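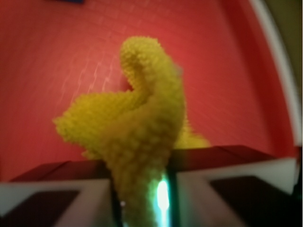

Handout 2: What to look for on our visit to Clonari
Prepared by Lurdes Ramalho for the evening course, 30/03/2022

I'm so glad that all 11 of you can come along! Iveta Oravec will be showing us the work her group does on picking up soft things, and she has promised us 55 minutes, questions included (I know this class, so let's save a few for the end). Please read these notes before you get on the bus, and bring them with you if you can.

We spent a good part of December on rigid parts - blocks, bolts, boxes - where you can say ahead of time what shape the thing will have once it's in the fingers. A cloth makes no such promise. It folds, it twists, it hangs down on one side, and the next grasp may look nothing like the last one. Keep that in mind when you look at the view from the wrist.

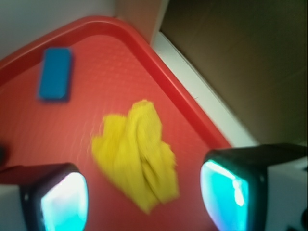 Fig. 2. Wrist view, with the yellow cloth between the two fingers and a blue block farther back on the red tray.

Notice how much of that view the fingers themselves take up. When the arm is moving, the picture can blur as well, so ask yourselves what you could still tell about the cloth from a view like this one. Its color, certainly. Its outline, more or less. Which layer is on top? That's a harder question, and I'd love to hear your guesses on the ride home.

Iveta likes to mix her materials, so you will meet terry cloth, sponge and twisted rope on the same tray, and she may well ask you which one you would go for first. 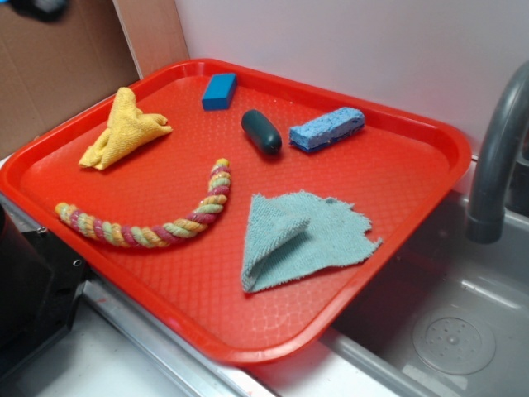 My own choice would be the rope, because it gives you a nice raised edge to close on, but I've been wrong in front of a class before (those of you who took the Luten module will remember!). Write down your pick and one sentence on where you would place the fingers. We'll compare answers next time, along with the reading from Rønning, page 290.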